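The rule at Clamia fits on one sheet of paper taped inside the cupboard door. No recording starts until the person holding the gripper has said out loud what they are going to do and how it should end.

Nyokabi Mfinanga wrote the first version in November, after her team had to throw away 400 clips of clothes handling. The clips were sharp enough. The trouble was the labels, which had been added days later by people who were guessing.

"We had 'fold', 'tidy' and 'arrange' all used for the same job," she says. "You can't check work against that."

The sheet now has nine points. Markers on the gripper are wiped before each session. Clamps are tightened by hand and tried with a gentle pull. Clips stop at 30 seconds. A failed attempt is kept and marked as failed, a point that took two meetings to settle. Rosaire Pelletier wanted failures deleted, and still thinks they take up too much storage.

Garments get their own paragraph. Ribbed cloth such as corduroy is logged apart from smooth cotton, and tags stay on if they were on at the start.

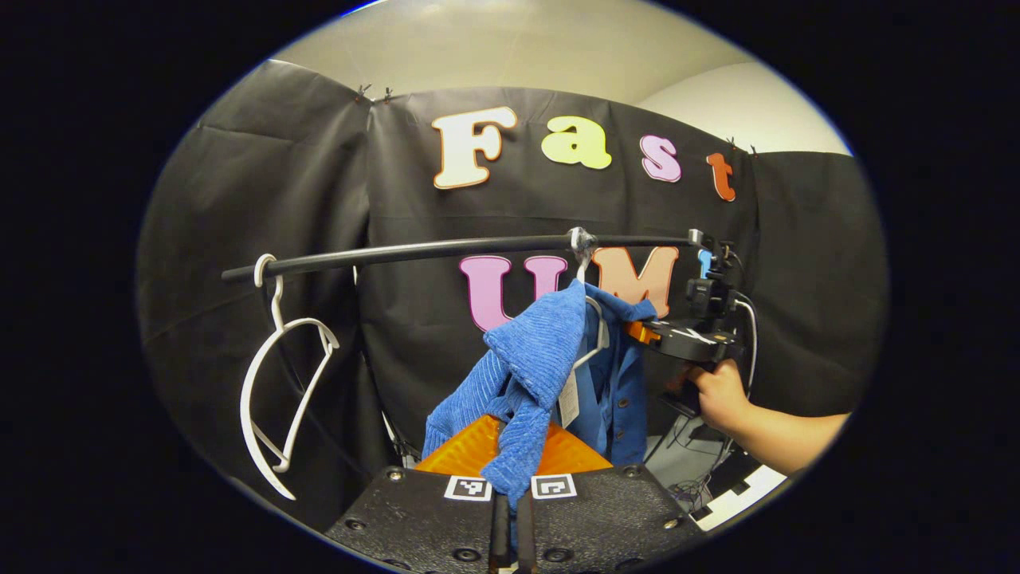 Who decides whether a clip is good enough to keep? A second person, who did not record it, checks it against the spoken aim and signs it off the same day.

Yasmine Bouzid does most of the checking. She has signed off 860 clips under the new rule and would like the sheet to say more about lighting. Mfinanga is working on a tenth point.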